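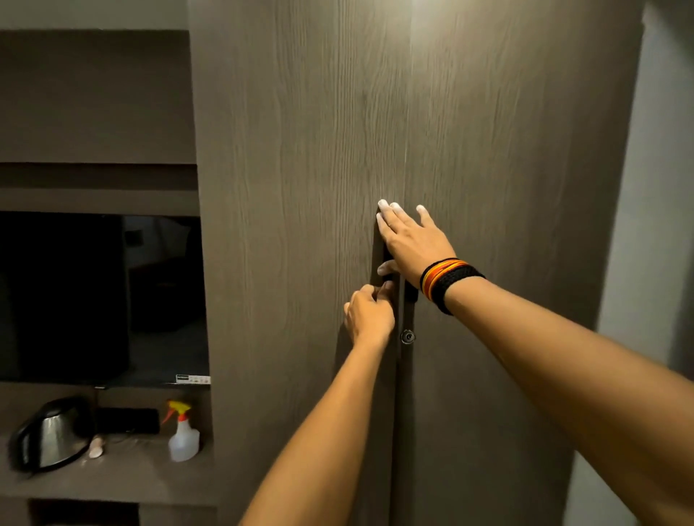 *A two-door wardrobe with black bar handles.*

**Cupboard** is a word I love, because it used to mean a board you put cups on. No doors at all! The doors came later (I blame dust), and the name just stuck around.
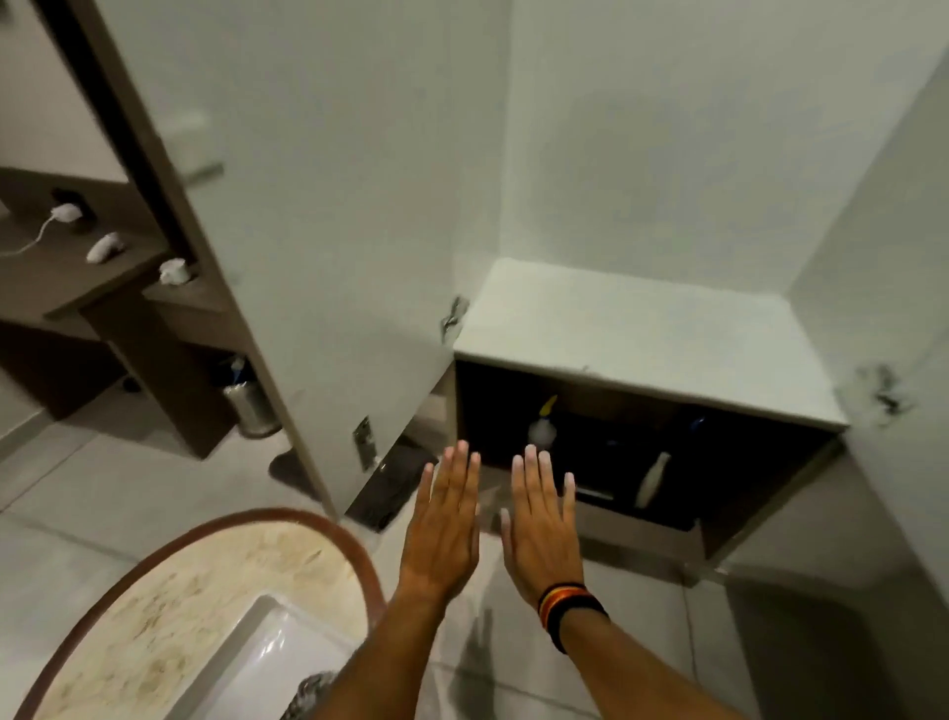
Nautiyal

Back home in Brodomthorpe, folks say "press" for anything with shelves, and my old Kividwood catalog lists 40 kinds, 10 of them for linens. I've read it way too often. A closet is built into the house, while a wardrobe can move with you, if you've got two strong friends.

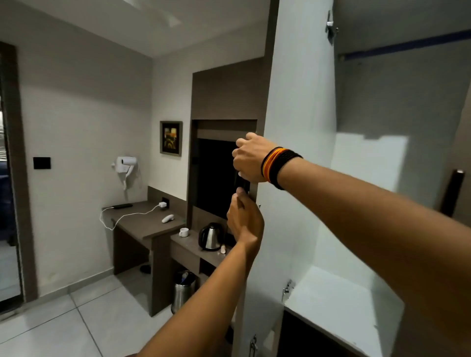

*Tall white wardrobe, door open.*

Armoire is the French one, and it once held arms and tools.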